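Search this site Go

Home About Archive Reading list Contact

Blog > Machines > Shelves and Chores

Can a machine put the groceries away yet?

My mother-in-law asked me in September when she could buy a robot that puts the groceries away. She has a bad shoulder and a tall pantry, so it was a real question. I told her I'd look into it. I have spent more evenings on it than I meant to, and the short answer is that she should keep the step stool.

The longer answer needs some background on me. I stocked shelves at a Dasbridge store for two winters when I was in my twenties, nights, mostly cereal and snacks and the baking aisle. I now do scheduling software for a company that has nothing to do with food. So I know the chore from the inside and I know computers from the outside, and I'm not an engineer. If you are one and I get something wrong, the contact page works.

First, the chores where machines are already fine. We've had a dishwasher and a washing machine for so long that we don't think of them as robots. My floor vacuum is a Kuo, bought used, and it does the downstairs well enough if I pick up the socks first. All three have something in common. The machine does the middle of the job and a person does both ends. I load the dishwasher and I unload it. I carry the laundry down and fold it when it's done. The vacuum can't move a chair. Folding, loading, putting away and picking up are still mine, and when I add up an evening, that's where the time goes.

Shelves are all ends and no middle. There isn't a tub of water you can put a shelf in. Somebody has to take hold of a thing, turn it the right way and set it down next to another thing without knocking over a third.

When I started nights I was slow. The man who trained me, Aarne Nurmi, could face an aisle in the time it took me to do one bay. Facing means pulling everything forward so the front row is full and the labels look out. He didn't look at his hands much. He would hook two fingers behind a box, feel whether it was going to come alone or bring its neighbor along, and change what he was doing before I'd noticed there was a problem. I asked him once how many boxes he did in a night and he said he had tried to keep track one time and quit at 1369, because it was making him slower.

I think about that two-finger move a lot when I read about robots. A cardboard snack box looks like the easiest thing in the world to pick up. It has flat sides and square corners and it doesn't weigh much. But it's slick, and it gives a little when you squeeze it. Squeeze it too hard and you've made a dent that a customer will pass over for the box behind it. Squeeze too lightly and it slides out. And in a full row there's no room on either side for your fingers, or for anything else's.

That last part is what I had not appreciated. A lot of the demonstrations I watched had one object on a bare table, with space all the way around it. A table like that is a good place to start, but it isn't a pantry. In my mother-in-law's pantry there's a can in front of a bag in front of a jar, and the jar is the thing you want.

I wrote to a friend of a friend, Melati Liew, who works for a small company called Trakum that puts arms into warehouses. She was kind enough to answer a long list of questions in one long email. I'll summarize, with her permission.

She said warehouses are ahead of homes by a good distance and will stay there. In a warehouse you can decide where everything goes. You can pick the bin, the lighting and the height of the shelf, and if one product gives the arm trouble you can send that product to a person. A house doesn't let you do any of that. Nobody is going to rearrange their kitchen and then never change it again.

She said the arm itself has been good for years. It can go to the same spot all day long. Deciding where that spot should be is harder, and knowing what to do when the grab goes a little wrong is harder again. A box tips. A flap catches. Two boxes come up together. A person handles this without stopping and mostly without remembering it later. She told me her group will call a task nearly done for a long time, and that the time goes into the odd cases – there are always more of them than you planned for.

She also said speed matters less than people think. If a machine takes 14 minutes to do a shelf that I could do in 2, but it does it overnight and nobody has to stand there, that's still a shelf done. What spoils it is having to stand there. I thought that was fair. It matches my feeling about the vacuum, which is slow and a little dumb and which I'd still replace the same day if it died.

Then there's price. I don't know what an arm like the ones in warehouses costs and I've seen enough different numbers that I won't repeat any. I do know what my mother-in-law would pay, because I asked. She said $2000, and it would have to do the high shelves and not scare the cat. A company called Parkura has a home machine on its website with a waiting list and a very nice kitchen in the video. The video is cut every few seconds. I'd like to see it put away one bag of groceries from start to finish with no cuts, and I'd watch the whole thing even if it took an hour.

So where does that leave the question? I'd split it in three.

Carrying things from one place to another on a flat floor, yes, more or less. There are machines that do this now in hospitals and hotels and big stores, and stairs are still trouble.

Taking one known item from a known place, mostly yes, if somebody has set up the place. This is the warehouse case, and I'd expect stores to get it well before houses do, starting in the back room where customers don't walk.

Putting away a mixed bag in a kitchen the machine has never seen, no. I don't think it's close. I would be glad to be wrong, and so would my mother-in-law.

Boxed snacks on a store-type shelf fall somewhere in the second group and lean toward the third, depending on how tightly they're packed. Purple Annie's boxes are a good test, I think. They look alike from a few feet away, they stand close together, and you have to read the label to know which of them has the green one and which the pink.

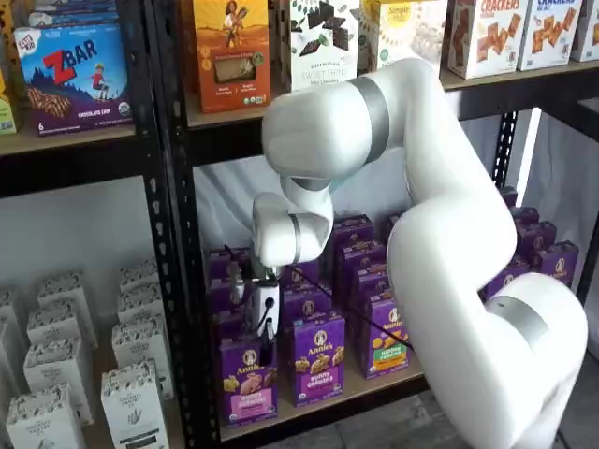
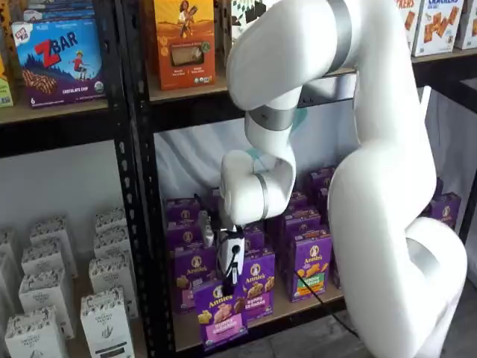 Vol. 2, No. 14

The gripper in the second of those is right up at the front box, and the box is tilted slightly. I looked at that tilt for a good while. When I did this by hand, a tilt could go either way. Sometimes it was the start of a clean pull, the top coming toward you first so you could get a finger in behind. Other times it meant I'd pushed where I should have pulled and the row was about to shuffle backward. A single picture can't tell you which one it is.

The other thing I keep noticing is how much arm there is for how small a box. My hand and wrist fit between two shelf boards with room to spare. A big arm has to bring its elbow along, and the elbow has to be somewhere. In a kitchen, that somewhere is where you're standing.

I've told my mother-in-law all this, in a shorter version. She said in that case I could come over and move the flour and the big pot down to the counter level, which I did, and it took 14 minutes including the cat. We also put the things she uses every day on the two shelves she can reach, and the holiday dishes up top. I'll write to Melati again next year and ask the same questions, and if Parkura ever posts that video without the cuts I'll link to it.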